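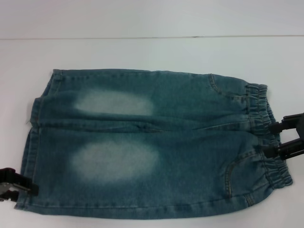
Elastic-waist jeans on the folding table at the Brusisari robotics lab in Cenville, with a gripper at each end.

Robots Get a Better Feel for Laundry by Starting With the Seams, Cenville Team Reports

CENVILLE, October. Anyone who has ever pulled a pair of jeans out of the basket and given them a good shake knows how quickly the hands find the waistband, almost before the eyes have caught up. Getting a robot to do something similar has kept the garment handling group at Brusisari busy for a good long while, and today the group is very happy to share a method that brings the goal a little closer.

The method is called Panduditz, and it teaches a two-armed robot to look for the sewn parts of a garment first: the waistband, the side seams, the hems, the curved stitching around a pocket. Earlier systems in the lab tried to work out the whole outline of a piece of clothing before moving at all, and they did fairly well with towels and pillowcases and rather badly with anything that had legs.

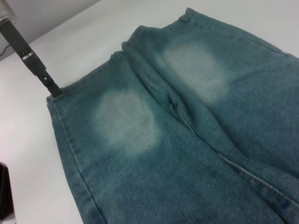

By the Brusisari Communications Office

Jeans turned out to be a wonderful teacher. The fabric is stiff enough to hold a crease and soft enough to slump, and the faded patches that look so nice on a person can fool a computer into seeing an edge in the middle of a leg. In the group's first attempts, the robot would reach for the border of a worn spot as if it were a hem, and it would do so again and again with great patience.

Panduditz deals with this by comparing two kinds of views. A camera set high up gives the robot the general lay of the garment, and smaller cameras near the grippers supply the close look, where a line of thread stands out from a patch of pale color. When the two views disagree, the close one is trusted and the robot plans its next grasp from there.

The training material came from people guiding the arms by hand through the whole job, from a crumpled pile to a flat garment to a finished fold. The group recorded 258 of these guided sessions over the summer, all of them with pants of one sort or another, and the lab's dryer has earned a rest.
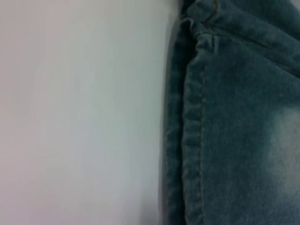 Results so far are encouraging, and the group would like to be plain about how far they go. In a test with 20 pairs of pants that had played no part in training, the robot laid 15 of them flat and folded them without any help from a person. The older outline method, given the same pants on the same table, never got past the first fold on most of them. The pairs that went wrong under Panduditz mostly did so in the same way, with one leg trapped beneath the other and the robot unable to tell which seam belonged on top.

Speed is still a weak point. The robot often pauses before a grasp while it checks its views against each other, and a person with an armful of laundry would have moved on to the socks by then. The group plans to shorten those pauses before it tries the method outside the lab.

The work was carried out with support from the Acheampong Fund for Household Technology, which has backed the lab's garment research from its earliest days and has been kind enough to donate a fair amount of clothing along the way.

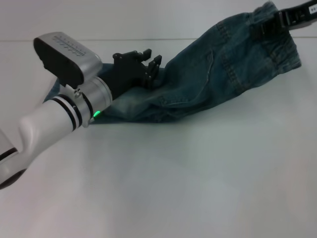 What Comes Next

The group will spend the winter on shirts, where collars and cuffs should give the robot plenty of stitching to look for and sleeves will surely give it plenty of trouble. A set of the recorded sessions is being prepared for release to other research groups, together with the notes kept during testing, failures included.

Visitors are welcome at the Cenville lab during its next open afternoon, when the table will be running from 2 p.m. and guests may bring a pair of pants of their own for the robot to try. Clean ones, please.

Reporters who would like to arrange a demonstration or request further pictures may contact the Brusisari Communications Office in Cenville.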